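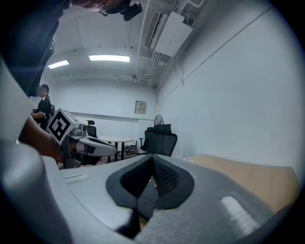
I've been meaning to have a moan about tables for ages, so bear with me.

When did we all decide a table had to be kept nice? My friend Desta Birhane bought one from Westeo in March, a big oak thing, lovely, and she's so frightened of it that the family now eats off their laps. There's a runner, then mats on the runner, then a bowl on the mats that mustn't be moved. I went round to help her wrap parcels and we did it on the carpet! Two grown women crawling after the sticky tape, with a perfectly good flat surface three feet away.

I grew up in Ellham with a table my grandad got in 1938, and it was where everything went on. Bread, bikes in bits, my brother's ear being pierced (don't ask). If you wanted company you went and leaned over whatever somebody else was doing until they gave you a job. I still think that's the best way to spend an afternoon – two people bent over the same bit of wood, elbows in each other's way, hardly talking.

You can't do that on a sofa, and you can't do it at one of those breakfast bars either, where you all sit in a row like pigeons.

Natnael Mekonnen, who reads these before I put them up, reckons I'm being unfair and that some people just like nice things. Well, so do I. I paid 100 quid for mine second-hand and I was thrilled with it for a good 18 months before the first proper scratch. I minded for an evening. Then I got the glue out and mended a lamp on it, and I've been much fonder of it since.

I do wipe it down, before anyone writes in. I've even oiled it once or twice. But I won't have a cloth on it, and I won't have a bowl of pretend lemons, and if you come round to mine with something broken in a carrier bag I'll shove the post along and we'll have a look at it. Bring your own screwdriver though, mine's gone missing again.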